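# Board Servicing Cell, Bench Configuration

Drurkholm supplies the Board Servicing Cell to refurbishment centers, equipment recyclers, and technical colleges that handle desktop computers in steady volume. This page is intended for purchasing staff and department heads who are preparing a budget request. Mechanical drawings and the full electrical specification are issued separately with each quotation.

## Scope of supply

The bench configuration includes the following items:

- One six-axis arm with pedestal and controller
- One gripper, hinged, with matte black metal plates
- One wrist camera with mounting bracket and cable set
- One Tramex bench fixture for open desktop chassis
- Operator station with emergency stop
- Installation, acceptance testing, and two days of operator training

The cell does not include the extraction hood, the parts trays, or the grounding mat. Most customers already own suitable equipment, and Drurkholm will confirm compatibility before an order is accepted.

## Processor handling

Processor removal and placement is the task that most often determines whether a site needs the bench configuration or the simpler tray configuration. Sockets with exposed contact pins leave little room for error, and a board with bent pins is normally a loss. The gripper holds the processor between its fingers while the arm approaches the open socket, with the load plate raised and the lever released beforehand.

Work takes place with the motherboard still mounted in its chassis. Memory slots on both sides of the socket, an installed graphics card, and the chassis wall all limit the angles from which the arm can approach. Buyers should therefore supply a list of the chassis models they expect to process, including any in which expansion cards will remain fitted. 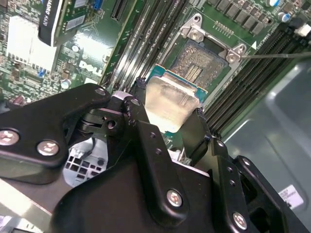

## Site requirements

The cell requires a level floor, a dedicated electrical circuit, and clear access on three sides. Compressed air is not needed. The bench should stand away from direct sunlight – reflections from heat spreaders and bright heatsinks can interfere with the wrist camera, and window blinds have proved a cheaper remedy than additional lighting.

A site survey is carried out before the order is confirmed. It is included in the price for locations served by the Prudby office and quoted separately elsewhere.

## Capacity planning

The bench configuration is recommended for sites that process up to 200 desktop units per week on a single shift. Sites that handle fewer than 40 units per week will usually find that hand work with a vacuum pen costs less over the life of the equipment, and Drurkholm will say so in its quotation.

These figures assume that chassis covers are removed and dust is cleared before a unit reaches the bench. Thermal compound should also be wiped from the heat spreader. Residue on the metal affects both the grip and the camera reading.

## Budget items after purchase

The purchase price covers the first year of service. From the second year onward, the following should be entered as operating costs:

- Annual calibration of the arm and wrist camera
- Replacement gripper fingers, supplied in sets of 6
- Software maintenance, billed each August
- Refresher training for new operators, on request

Finger wear depends on the mix of work. Sites that handle mainly processors and memory modules replace a set less often than sites that also remove heatsinks. Fingers manufactured by Phan may be fitted without affecting the warranty, provided the part is on the approved list supplied with the cell.

## Ordering and delivery

The catalog reference for the bench configuration is Cell 41. Orders are accepted in writing after the site survey and the chassis list have been reviewed. Acceptance testing is performed on the customer's own equipment, and the customer is asked to set aside scrap boards for this purpose – working units should not be used.

Quotations remain valid for two months. Public institutions that require a longer period for approval may request an extension at the time of inquiry.

Questions about configuration, lease terms, or trade-in of earlier cells should be addressed to Gilang Nugroho, Equipment Sales, at the Prudby office.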